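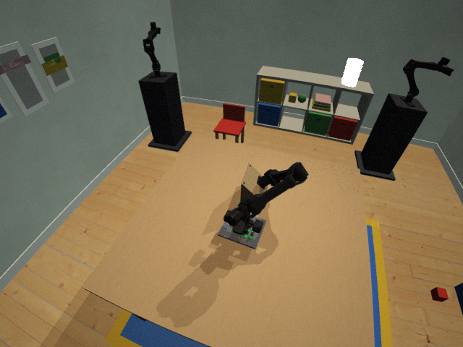 What does the planner do when two goal poses are equally close? It takes the one with the lower joint travel, and if those match too it takes the first one in the list.

Project report: a grasp planner for small parts in simulation
Maricel Ambrosio and Jintana Khunthong
Supervised project, submitted Tue 19 March

1. Background

Our project was the planning layer for a simulated pick task. The simulator and the arm model were given to us. We wrote the part in between, which we called Traseck: it reads the state of the objects, proposes grasp poses, checks them for collisions and hands a joint path to the controller. An earlier student project, Balogh, did the same job with a fixed list of grasps. We kept its file format so that old test cases would still load.

2. How it is built

Traseck runs as three processes. The first samples candidate poses above the target. The second throws out any pose where the gripper would touch the support surface or a neighboring part. The third solves the inverse kinematics and builds the path. They talk over a small message queue, and each message carries the simulator step it was made from. If the step is more than 20 behind the current one, the message is dropped.

The sampler makes 200 candidates per request. We tried more, but the collision check then became the slowest part and the controller sat waiting.

3. The approach path
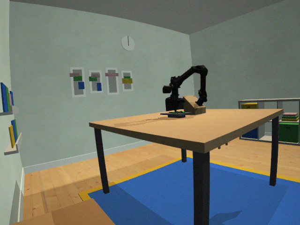

Most of our time in November went into the last stretch of the path, where the arm comes down on the target. Balogh used a straight line in joint space, which bends in Cartesian space and can swing the fingers sideways near the surface. We replaced it with two pieces: a free motion to a pre-grasp pose, then a straight vertical descent. For a group of small parts this matters a good deal. The green pieces sit close together on the dark tray, with the gripper directly over them, and a sideways swing at that height would sweep through the neighbors before the fingers could close. The descent is checked at every step against the same collision model the second process uses, so the two cannot disagree about what is free.

The shape of the arm also gave us trouble. It can reach the same pre-grasp pose with the elbow in different positions, and the solver would sometimes flip between them from one request to the next. Jintana fixed this by seeding the solver with the current joint angles -- a two-line change that took us a week to find.

4. Testing

We ran 226 requests through the full pipeline, using saved starting states. In 41 of them the planner returned no path. We went through the logs by hand. The largest group had no candidate left after the collision check, mostly with parts lying against each other. A smaller group had valid grasps but no joint solution for the descent. The remaining failures were timeouts, and we didn't get to the bottom of those.

We also wrote a replay tool, Urgate, that steps through a saved log and draws the rejected poses in red and the accepted ones in white. It started as a debugging script and is still rough -- the slider jumps if the log has dropped messages.

5. Open problems

The sampler treats every part as a box. A mesh-based check would keep some grasps we now reject, but we haven't measured the cost. The clearance margin is also one number for the whole gripper, and it should be smaller at the fingertips than at the wrist. Maricel has a branch with per-link margins that passes the unit tests but hasn't been run on the saved states.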